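Packing bench notes: shoes and court gear
October 18, 2022

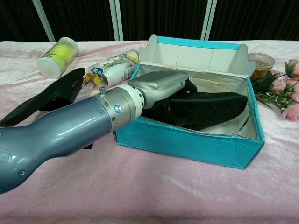

Nataša Dervishi
Workshop lead, packing and returns, Dreslow

Morning on the shoe boxes. The turquoise ones from Likska are the same size as last season's but the board feels thinner to me. The front wall creases when you press on it and the lower corners go soft early. I have asked Grewal whether the supplier changed the stock in March, when the order moved. No answer yet.

Bench cloth is still the pale pink one. It marks easily but black soles don't skid on it, and I can find a dropped lace tip on it without getting the lamp. Leave it on until the grey one comes back from the wash.

Packing order for a pair, as I'm doing it now:
Lid right back and standing up by itself before anything goes in.
Liner sheet flat on the floor of the box.
First shoe on its side, sole against the wall.
Second shoe the other way round, toe to heel.
Fold the liner over, close, press the corners.

I tried both shoes sole down as well. The lid sits high that way and the box bows in the middle under a stack of four. On their sides is better. With the bigger sizes you have to turn the second shoe a little to get the heel under the lip, and that's where the front wall takes the strain.

Liner paper: some of the sheets are stained. The one in the black pair is tan with marks on it. Fine for bench trials, no good for anything going out the door. I went through the carton from Zultuven and put the worst in the scrap bin. The rest are on the second shelf, under the tape. Please take from the top.

Weights, boxed pair with liner, bench scale:
Before liner 641 g
After liner and closing, not written down, scale had gone to sleep. Redo.

Tennis balls share the table for now. The tubes are clear plastic with a white lid and they roll if you lay them down, so keep them at the back, away from the edge. We want to know if one tube and one shoe box will go in the medium carton together. By the tape measure they should: the inside length is 265 mm once the flaps are folded, and the tube goes across the end. I haven't tried it with the lid taped.

Label count off the printer this morning was 2,127. Shelf location for the shoe cartons is still 86, whatever the old sheet on the door says. I'll reprint the sheet.

To do
Ring Likska about the board, ask for a sample of the old one
Wash the second cloth
Medium carton with tube and shoe box, three drops, corner first
New batteries for the scale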